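Splitting up the little inventory program, part two

May 9, 2026

So I finally did it. After putting it off since October, I pulled the reporting code out of Pollina and gave it a home of its own. If you read my last post you'll remember Pollina is the parts inventory program I started as one big Java project, back when it had a single screen and I thought it would stay that way (ha!).

The new piece is called Satent, and it only does reports. It took me four evenings, and most of that time went into finding out who was calling whom. I had one helper class, more than 400 lines long, that everything leaned on, and every time I moved it something on the far side of the program stopped compiling. In the end I cut it in two, left the date handling where it was, and sent the rest over to Satent.

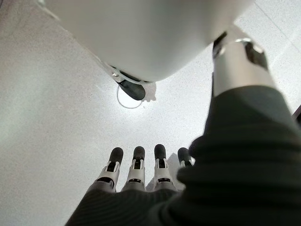

Then came the build file, which I always dread a little. I had 39 dependencies listed in the old one and I'd been copying that list around for years without reading it. Satent needs six of them! I went through the rest one at a time, taking each out and running the tests, with a pot of coffee and the radio on, and it was a rather pleasant way to spend a rainy evening.

I did get one nasty surprise. Dreltell, the small plugin loader I use, was happily loading two copies of the same logging library, one for each module, so half my messages went to a file I'd forgotten existed. The fix was to let the parent module share its copy and mark it as provided in the other. If your log looks suspiciously short, check for that first.

Startup is a bit quicker too, down from 300 milliseconds to 200 on my old laptop, though I wasn't really after speed. Mostly I wanted to change a report without rebuilding the whole thing.

Next I'd like to do the same with the import code, but that one talks straight to the database in places and I keep finding more of them.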